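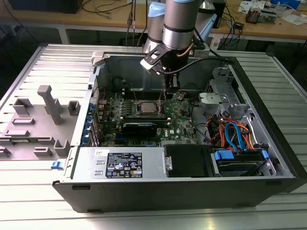
About Flunness

Flunness supplies and looks after television and guest network systems for hotels, serviced flats and care homes. We design the distribution, build the headend, fit the sets and answer the phone afterwards. The company has two offices, a main one on the Mendeck estate and a smaller one at Windoler, where the stores and the training room are.

What we install

Most of our work is in buildings with between 40 and 300 rooms. A typical system takes satellite and terrestrial channels at a roof or yard aerial, converts them in a rack on the ground floor and sends them to each room over the coaxial cable already in the walls. Where a building has been wired with network cable we send the channels over that. Some buildings have both, usually where a wing was added later, and we will run a mixed system if the older cable passes its tests.

The largest single site we maintain has 432 rooms on one headend. It runs two separate feeds to each floor, so that a fault in one riser leaves at least half the rooms on that floor with pictures.

We do not make televisions. We fit commercial sets from several makers and load each one with the same channel list, volume limit and welcome page before it leaves the stores. Sets are labelled by room number, which shortens the time spent in each room to a few minutes in most cases.

How a job is run

Every job begins with a cable survey. An engineer measures signal level and noise at the outlet in a sample of rooms on each floor, including the room furthest from the riser. The results are sent to the customer as a table, with the readings that fall outside limits marked. If the existing cable is good enough to keep, the quotation says so and no rewiring is priced.

Fitting is done floor by floor. We ask for 4 hours of clear access per floor, normally from 10 a.m., after most guests have checked out. The old system stays live until the new one has been tested on that floor. Front desk staff receive a printed sheet each Monday during the works listing which rooms will be out of use and on which days.

At handover the customer receives:

Riser and rack drawings, as fitted
The channel list, with the source of each channel
Final signal readings for every outlet
Logins for the headend and the room management page
Spare remote controls, sealed and paired

Support

The support desk is open every day of the year from 7 a.m. to 11 p.m. Calls outside those hours go to the duty engineer. Headend faults are treated as first priority, as are faults affecting more than 3 rooms on the same floor. Single room faults are dealt with by telephone where possible, and by a swap set if not. Each site on a full contract holds its own swap sets.

Headends are monitored remotely. The monitor records signal level, error rate and rack temperature, and raises a ticket when any of them leaves its set range. Satellite operators move channels from time to time. Retunes are sent out overnight and are included in all contracts, full or basic.

We do not collect viewing records from guest rooms. Casting sessions are cleared at check-out by a message from the hotel's booking system, or at midday if the booking system sends nothing.

People

Oduor Sang is managing director. He trained as an aerial rigger and later ran the hotel division of Ogunleye, a cabling contractor, before starting Flunness. He still signs off every headend design.

Géza Bozsik is head of engineering and is responsible for the survey method, the test limits and the monitoring software. He also runs the training course at Windoler, which new engineers attend before going to site and repeat in shortened form each August. Hotel maintenance staff can attend the first day, on fault finding at the outlet, at no charge if their site is under contract.

Working with other contractors

On new buildings we normally work under the electrical contractor. We supply cable routes and rack sizes at drawing stage - late changes to riser space are the commonest cause of delay - and attend site once the containment is in. Ogunleye carries out most of our structured cabling under a standing agreement. Customers may use their own cabling firm, provided that test results are supplied for each run before we connect to it.

Enquiries about surveys should give the number of rooms, the number of floors and, if known, the age of the present cable.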